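Pramotmont Cricket Club — Frequently Asked Questions
Last updated 26/08/2025

Who can join?
Anyone aged eight or over. You don't need to have played before. Juniors under 16 need a parent or guardian to sign the form, and new adult members can attend two practices before paying.

Where do you play?
Home games are at the Helletti ground, on the main oval. The second team sometimes uses the lower field, which has an artificial pitch. Check the fixture list before you set out, as the two have separate entrances and the lower one is easy to drive past.

What formats do you play?
The first team plays 40-over games in the Lustamari League. The second team plays the same format in the division below. Midweek games are 20 overs a side and are open to every member, including juniors the captain thinks are ready.

Do I need my own gear?
Not at first. The club has bats, pads, gloves and helmets to lend, in most sizes. You will need your own shoes and, for men and boys, your own protector. Once you play league games we expect you to buy your own helmet. Whites are required for league matches; any sports clothes are fine for practice.

What ball do you use?
Adults use a red leather ball in the 40-over games and a white one midweek. Juniors start with a soft ball and move up when the coaches say so.

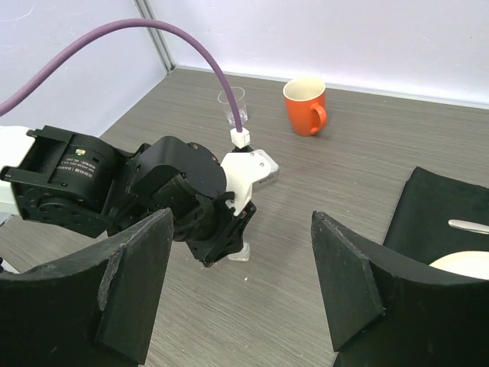
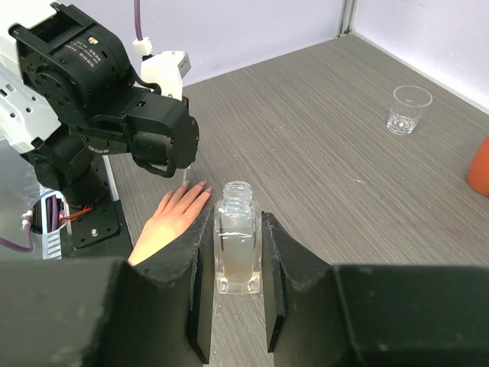
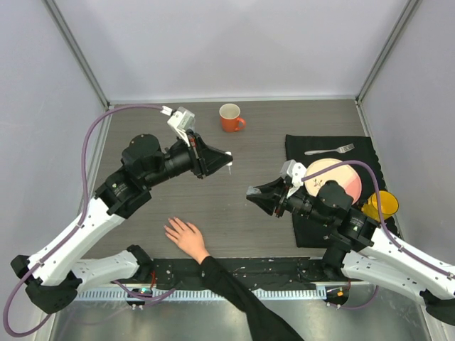
How are the teams picked?
The two captains pick the sides after the last practice before the game and post them on the members' page. If you are not available, mark yourself out before practice. Pulling out late without a good reason can cost you your place the next time.

What happens if it rains?
The umpires decide once they have looked at the pitch. In league games, overs are lost for time lost, down to a minimum of 20 a side. If that can't be played, the match is abandoned and the points are shared. Midweek games are simply called off. Updates go on the members' page as soon as we have them — please don't call the ground.

How does the points system work?
A win is worth 8 points and a tie is worth four. There are no bonus points for batting or bowling. Teams level on points at the end of the season are split by number of wins, then by net run rate.

What is the Juhl Cup?
It is the league's knockout competition, played in June. Each club enters one side, and a player can only appear for one club in the same season. Cup games are 20 overs and go to a super over if the scores are level.

Can I see my batting and bowling figures?
Yes. Scorecards are uploaded after each match, and the season averages are worked out from those. Our online records now hold 1,423 matches. Some older scorebooks have pages missing, so bowling figures from those seasons may be incomplete. Players who reach 500 career runs for the club are listed on the honors page.

I found a mistake in a scorecard. What should I do?
Send the match date and the correction through the contact form. We check it against the paper book before changing anything.

Can I come and watch?
Yes, entry is free for all home games. Dogs are allowed on a leash. Please stay behind the sight screens while the bowler is running in, and keep cars out of the strip beside the nets.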